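Jilten Low Stockpot, Two Handle, Stainless

Home > Cookware > Pots > Jilten

Item 2000-97
In stock – ships from the Plastbridge warehouse
Page updated 26 September 2020

Wide low pot for everyday cooking. Soups, pasta, beans, a big batch of rice. Straight sides, no long handle sticking out over the next burner. Two flat handles, one each side. Rolled rim. That's pretty much the pot.

We've carried the Jilten since May and it has gone out the door faster than the tall one, so the tall one is on its way out. If you want the tall one, call. Sarla Grewal has the last of them on the shelf behind her desk.

Details

Stainless steel body, brushed outside
Flat gray side handles, fixed
Wider than it is tall
Lid sold separate (item 2000-62, same shelf)
Gas, electric coil, glass top. Induction – yes, current batch only. Older stock had a different base, check the sticker before you order two to match
Oven OK without the lid
Dishwasher OK but the brushed finish stays nicer by hand
Price $62, lid $17

Size questions

Most calls are about whether it fits. Measure your cabinet with the handles counted in, not just the body. The handles go straight out to the sides so they eat up width. A narrow shelf that took your old saucepan will probaly not take this one. Nests fine under the bigger Jilten if you turn the handles crosswise.

Sink – same thing. Goes in a standard single bowl flat. In a divided sink you will be tipping it.

Goes with

Wodorska serving tray, beige, rounded corners, raised lip all the way round. Good for getting food from the counter to the pot without half of it on the floor. Also for plates, mail, whatever. Comes in the large only. Sold separate, not part of the pot price – please read this line, we get returns over it.

Pot and tray together on the dark counter:
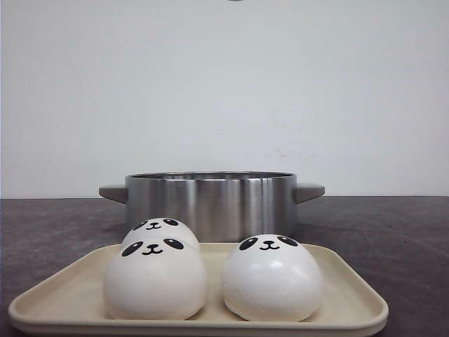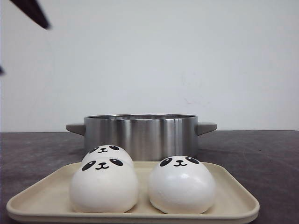 Cleaning

Wash before first use, warm water and dish soap. Dry it right away or you get water spots. No steel wool on the outside. Nylon pad is fine, go with the grain of the brushing and not in circles.

Rainbow marks inside – white vinegar, a minute or two, rinse. White chalky spots same treatment. Burnt rice: cover with water, spoon of baking soda, simmer, leave it alone until it's cool. Then scrape with wood.

Add salt after the water boils. Salt sitting on a cold base leaves little pits and we can't exchange for that.

What customers wrote

"Use it every day, mostly dal. Low enough that I can see in without standing on my toes." – Urmila Kandpal

"Good pot. Handles get hot, use a towel. Wish the lid was included." – Kamarul Ngui

"Bought one for my son then kept it and bought him another." – Rajkumari Solanki

Yes on the handles. They are metal and they heat up, more on gas then on electric. The Nigam cotton grips slide over them, $17 the pair, dark blue or plain.

Shipping and returns

Flat rate, any number of pots in one box. 17 days to return, unused, with the sticker still on. Dents from shipping – send a photo the same week and keep the carton. Orders for restaurants or canteens go through Pankaj Katiyar, he does the quantity pricing. Use the form and put POTS in the subject.

Back to all Jilten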